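Blog / Trade desk / Pre-shipment checklist for first-time exporters, with our comments

Updated Dec 15, 2020

We get asked for this list all the time, and I love that people want it! It comes from our own exports out of Nurton, so tweak it for your product and your buyer's country.

1. Commercial invoice matches the purchase order
Checked: yes
Comment: Line by line, please. On the Jelínek order the invoice said 2,939 units and so did the packing list – a lovely thing to see on a first try.

2. Tariff codes confirmed with the buyer's broker
Checked: yes
Comment: Get it in writing. The first six digits are usually shared between countries, but the rest can differ.

3. Certificate of origin signed and stamped
Checked: open
Comment: Still waiting on two signatures. Great progress compared with April, when we hadn't even found the right form.

4. Carton count and labels
Checked: yes
Comment: 134 cartons, all labeled on two sides. Country of origin is on every one.

5. Wood packaging treated and marked
Checked: yes
Comment: Look at every pallet. One missing stamp can hold up the whole load. 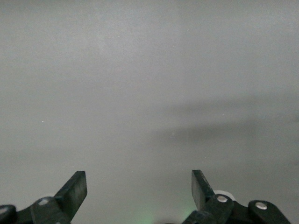
Yiran Tan wrote in to say that item 5 should come before item 4, as her team once labeled a full load for Staltell and then had to move all of it onto new pallets. Good call, and I'll swap them in the next version.

6. Insurance covers the full route
Checked: yes
Comment: Read where cover starts and ends. Ours now runs to the buyer's door, and I sleep so much better.

7. Payment terms agreed
Checked: yes
Comment: 20 percent up front, balance against documents. Muchen Guo worked this out with Jino and it has gone really smoothly.

8. Copies of everything saved
Checked: open
Comment: Scan after item 3 is signed, then send the set to the broker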